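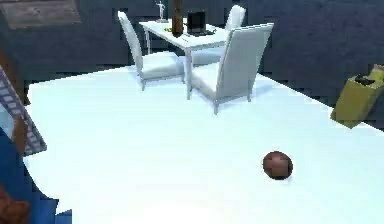 5.3 Recording episodes in the simulated rooms

An episode is one attempt at one task, from reset to stop. The Turnance trainer reads only episodes that have been closed and labeled.

1. Open the Renwood room set and choose a room.
2. Choose a task from the list. Fetch and push tasks need at least one loose item on the floor.
3. Press Reset. Wait for the step counter to show zero.
4. Start all camera streams before the first arm command.

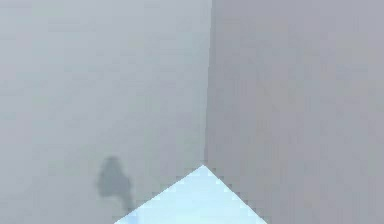 Note: A stream showing only bare walls is still a valid stream. Do not delete it. The trainer matches streams by step number and rejects an episode that has a stream missing.

5. Drive the arm with the hand controller. Keep each attempt under 6 minutes.
6. Press Stop, then label the episode Success, Fail or Discard. 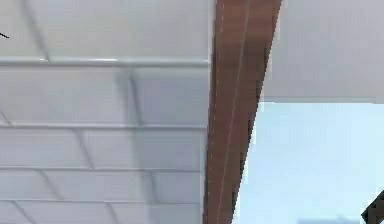

CAUTION: Do not change the camera mounts between episodes in the same batch. If a mount must be moved, close the batch and open a new one.

7. Repeat steps 3 to 6 until the batch holds 9 episodes.
8. Change the room and record a second batch of the same task.

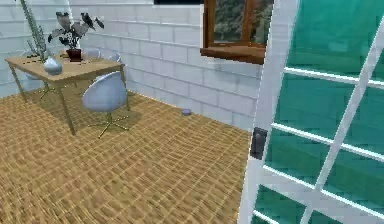

Furniture, floor texture and door position are saved with the room, so they need not be entered by hand. Record failed attempts as well. Use Discard only when the controller drops out or the simulator halts.

Last updated: 2025-02-05

Related sections
5.2 Pairing the hand controller
5.4 Checking labels before upload
6.1 Sending batches to Flomine storage

Comments (2)

Sipho Kekana: Step 7 stops me at 6 episodes. Is there a setting for this?

Dumisani Chauke: Batch size is under Project > Limits. The Ntuli template sets it to 6.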